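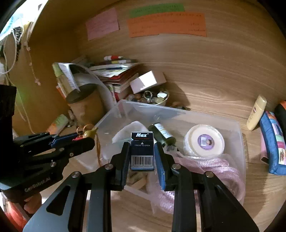

Mavis Fitzsimmons
Thread on clearing out a small apartment before a move. I leave the Lorndale place at the end of June and have been at it since March. Posting what I did in case it's useful to someone with the same kind of closets.

Mavis Fitzsimmons
The new apartment is in Altley and is 195 square feet smaller. That number decided most things for me. If it didn't have a place to go on the new floor plan, it got sold, given away or thrown out.

Mavis Fitzsimmons
I started with paper. I had tax folders going back to my first job and manuals for appliances I no longer own. I kept seven years of taxes, the car title, medical records and the lease. The rest went through the shredder at work over a couple of lunch hours.

Mavis Fitzsimmons
Books were second. I let myself keep two shelves. The used bookstore on Okafor Street took most of what I brought in and gave me store credit, which I gave to my niece. They don't take textbooks or anything with a cracked spine, so call first.

Mavis Fitzsimmons
Clothes were easier than I expected. I tried on every pair of pants I own in one evening. Bad evening, but it's done.

Mavis Fitzsimmons
Got three quotes from movers. The highest was $1,347 for a move of 8 miles, and that didn't include boxes. I went with a two-person crew from Pistar at an hourly rate, three-hour minimum. Ask if the clock starts when they leave their lot or when they get to your door. Mine starts at the door.
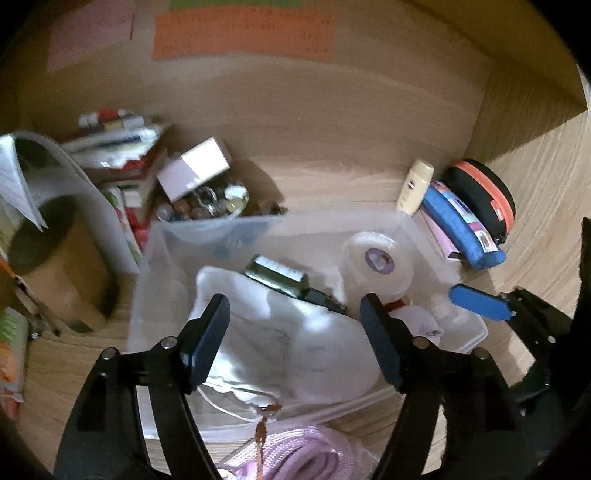 Mavis Fitzsimmons
The other thing to ask any mover is what they won't carry. The usual answers are propane, paint, bleach, houseplants and anything open in a bottle. I'm driving the plants over myself the night before, so I need to borrow a car with a flat back seat.

Mavis Fitzsimmons
Sold the dining table, the bookcase and the old dresser online. Put the measurements in the first line of the listing. Before I did that I was answering the same question all day. Cash only, pickup only, no holds without a deposit.

Mavis Fitzsimmons
The couch didn't sell. The city does bulk pickup but you have to book it, and the first open slot was over three weeks out. Book it before you think you need it. You can cancel.

Mavis Fitzsimmons
Someone asked about storage units. I looked at one for $119 a month and passed. My sister rented one "for the summer" and had it four years.

Mavis Fitzsimmons
Utilities: I'm overlapping the power by two days so the fridge in Altley is cold when I get there. Internet transfer took 40 minutes on the phone. Mail forwarding took five minutes online.

Mavis Fitzsimmons
Still to do: kitchen, bathroom cabinet, patch the nail holes in the hallway, return the second mailbox key. The landlord wants the oven cleaned and I'm putting that off till last.

Mavis Fitzsimmons
Does anybody in Altley know if the building lots on the east side let you park a truck out front before 9 a.m.? The lease doesn't say and the office hasn't called back.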